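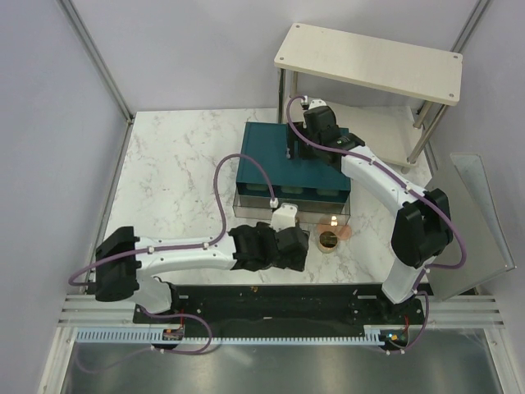
*Fig. 4. Pieza superior colocada sobre el recipiente transparente, en una mesa blanca con vetas grises tipo mármol.*

## 4. Colocación de la pieza superior

Este apartado explica cómo asentar la pieza superior sobre el recipiente transparente del organizador Vodumia. Las instrucciones sirven para los dos tamaños de la gama. Para el montaje en pared con el soporte Plistton, consulte el apartado 6.

### Antes de empezar

- Trabaje sobre una mesa plana y estable, con un espacio libre de 70 cm a lo ancho.
- Retire la película protectora del recipiente y de la pieza superior.
- Lave ambas piezas con agua templada y jabón neutro. Séquelas con un paño que no suelte pelusa.
- Compruebe que el borde del recipiente no tiene muescas ni rebabas.

**Atención:** no use alcohol, acetona ni estropajos. El material transparente se vuelve opaco y el daño no se puede reparar.

### Montaje

1. Ponga el recipiente en el centro de la mesa con la abertura hacia arriba.
2. Gírelo hasta que el lado largo quede frente a usted.
3. Sujete la pieza superior por los lados cortos, con la cara plana hacia arriba. Los tres elementos redondeados de color verde claro deben quedar delante.
4. Baje la pieza en vertical sobre el recipiente – sin inclinarla – hasta que apoye en todo el contorno.
5. Mire el conjunto de frente. El borde inferior transparente debe sobresalir un poco por delante de la pieza.
6. Presione las cuatro esquinas con la palma de la mano, primero las de atrás y después las de delante.
7. Pase un dedo por el contorno. Si nota un escalón, levante la pieza y repita desde el paso 3.

**Nota:** en piezas nuevas el ajuste puede resultar duro. Deje el conjunto montado toda una noche y vuelva a probar por la mañana. No lime el borde.

### Carga admitida

| Modelo | Carga máxima sobre la pieza superior |
|---|---|
| Vodumia pequeño | 400 g |
| Vodumia grande | 600 g |

Reparta el peso por toda la superficie. Los objetos altos y estrechos se colocan en el centro.

**Precaución:** no levante el organizador por la pieza superior. Tome siempre el recipiente por debajo, con las dos manos, también cuando esté vacío.

### Retirada

1. Quite todo lo que haya encima.
2. Sujete el recipiente con una mano.
3. Con la otra, levante primero la parte trasera de la pieza y luego la delantera.

Si la pieza no sale, no haga palanca con un cuchillo ni con un destornillador. Moje el contorno con agua templada, espere 2 minutos y tire de nuevo. Las piezas de repuesto se piden al servicio Rebane de Sikcombe indicando el modelo y el color.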